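Unit 4 handout: comparing two-finger grippers with a wrist camera
Instructor: Llinos Trevor
Lab block: February

Read this before you come to the bench. The Catberg manual covers power-up and e-stop and is not repeated.

## Hardware

| Gripper | Finger type | Drive |
|---|---|---|
| Catberg P | rigid, flat pads | electric |
| Biltel R | ribbed, compliant | electric |
| Wuyts S | rigid, V-groove | pneumatic |

All 3 mount on the same flange plate. The arm runs the Jarudano controller, firmware as installed. Do not update it during the block.

## Procedure

1. Mount the gripper and enter its mass and tool center point in the controller.
2. Home the arm, then close the fingers with nothing between them.
3. Save a wrist camera still with the fingers closed. Each gripper gets its own reference still.
4. Run the pick script for 100 cycles on the test block.
5. Repeat step 3 and compare the tip positions in pixels.

Log every cycle, including the aborted ones. A dropped block counts as a failure even if the controller reports a grip - the Wuyts driver is known to do this at low air pressure.

## Reference stills

Point the wrist at a plain, pale surface. Dark fingers against a light background give a clean outline, and the tip search needs few settings. Check three things in the still: the gap between the fingers, the height of the tips in the image, and whether the openings in ribbed fingers show background through them. Filled-in openings usually mean the exposure is too low.

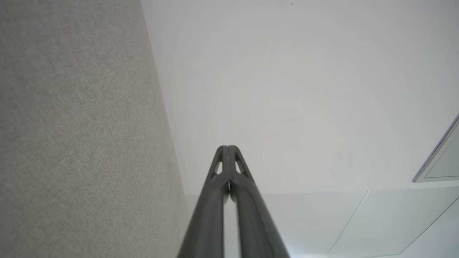 **Why not take the tip position from the controller and skip the camera?**

The controller reports motor position. A compliant finger bends under load, so its tip can sit several millimeters from where the motor angle puts it.

## Write-up

Report success rate, mean cycle time and tip drift for each gripper. Attach the raw log and both stills. Drift under 3 pixels is treated as zero in this unit. Grippers past 3,000 total cycles get a pad inspection before the next group uses them - write the running total on the sheet inside the cabinet door.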